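Forum Métiers de la propreté > Vie au travail > Un robot pour vider les corbeilles, et nous dans tout ça ?

14 réponses

marguerite_des_bureaux
Bonsoir à toutes et à tous, je me lance parce que ça me trotte dans la tête depuis mercredi. Je suis agente d'entretien chez Vakinley (les bureaux, pas l'entrepôt), et depuis le mois de juin un robot à deux bras fait les corbeilles et les sacs de notre étage. Mes collègues de l'équipe du soir sont partagées, moi aussi d'ailleurs, un jour je suis ravie et le lendemain je boude ! Je vous mets trois vues du travail, vous me direz ce que vous en pensez.
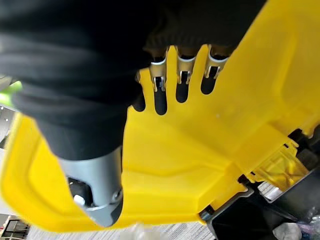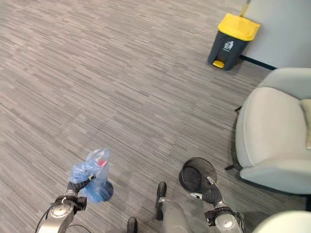
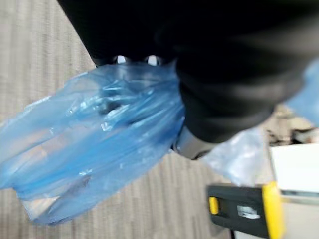 patoche59
Bonsoir Marguerite, et merci pour le partage. Question toute bête : qu'est-ce que tu fais du temps que tu passais avant aux corbeilles ?

marguerite_des_bureaux
Le temps est passé sur les sanitaires et les vitres intérieures, qu'on bâclait un peu avant, il faut bien le dire. Mes horaires et ma paie n'ont pas changé. Par contre la fiche de poste a été réécrite, et j'ai demandé une copie signée, je vous conseille d'en faire autant si ça arrive chez vous.

lulu_du_matin
Ah ben moi je vais être moins enthousiaste, pardon d'avance. On a eu le même genre d'installation chez Flandberg, et au départ c'était exactement le même discours, personne ne perd rien, on se recentre sur les tâches nobles, etc. Au renouvellement du contrat on est passées de 14 à 8 sur le site. Pas de licenciement, non, juste des départs qu'on n'a pas remplacés et des remplacements d'été qu'on n'a plus proposés. Les corbeilles, c'était peut-être pas passionnant, mais c'était des heures, et les heures c'est le loyer.

patoche59
Je comprends, Lulu, et ça me fait de la peine de lire ça. Mais je ne suis pas sûr que ce soit la machine toute seule. Chez nous on a perdu deux postes sans le moindre robot, simplement parce que le client avait rendu un étage.

lulu_du_matin
Sauf que l'étage, quand le client le reprend, les postes peuvent revenir. Avec une machine payée, j'y crois beaucoup moins.

tonton_serpillere
Je mets mon grain de sel, j'ai 200 messages ici et pas un seul d'utile, ça ne va pas commencer ce soir ;) Moi j'ai les deux genoux fichus, opérés l'un après l'autre. Se baisser sous chaque bureau pour attraper la corbeille, faire le noeud, remettre un sac, se relever, et recommencer jusqu'au bout du couloir, c'est ça qui m'a usé, bien plus que l'autolaveuse. Si on m'avait donné une machine pour cette partie-là à quarante ans, je lui aurais tricoté une écharpe ! Donc oui à la vigilance sur les heures, mille fois oui, mais qu'on ne me dise pas que ce geste-là va me manquer.

marguerite_des_bureaux
Tonton, tu me fais rire, et en même temps tu as raison pour le dos et les genoux, le mien va mieux le soir. Ce qui me manque, c'est plus bête que ça : en faisant les corbeilles je passais dans chaque bureau et je disais bonsoir à ceux qui restaient tard. Il y a une dame de la compta avec qui je parlais de ses semis de tomates toutes les semaines, maintenant je la croise une fois sur trois.

nadege_cheffe_equipe
Bonsoir, je suis de l'autre côté, cheffe d'équipe chez Mahasneh, alors ne me jetez pas la pierre tout de suite. Deux choses que j'aurais aimé savoir plus tôt. D'abord, quelqu'un doit surveiller, dépanner, remettre en route, et ce quelqu'un c'est une agente de l'équipe. Il faut que ce soit écrit, formé et payé. J'ai obtenu une prime, petite, mais elle existe. Ensuite, faites noter les heures de chacune avant l'arrivée de la machine, et refaites le point tous les trimestres. Sans chiffres de départ, on ne peut rien défendre.

lulu_du_matin
Ça, pour le coup, je signe des deux mains. On n'avait rien noté et on s'en mord les doigts.

bruno_bullik
Même chose à la plateforme Bullik, c'est moi qui relance la machine et je n'ai ni formation ni prime. Nadège, tu aurais un modèle de courrier ?

nadege_cheffe_equipe
Je t'envoie ça en message privé demain matin, le temps d'enlever les noms.

marguerite_des_bureaux
Je le veux bien aussi, s'il te plaît ! On a réunion avec la direction mercredi à 14 heures et j'aimerais arriver avec quelque chose sur papier.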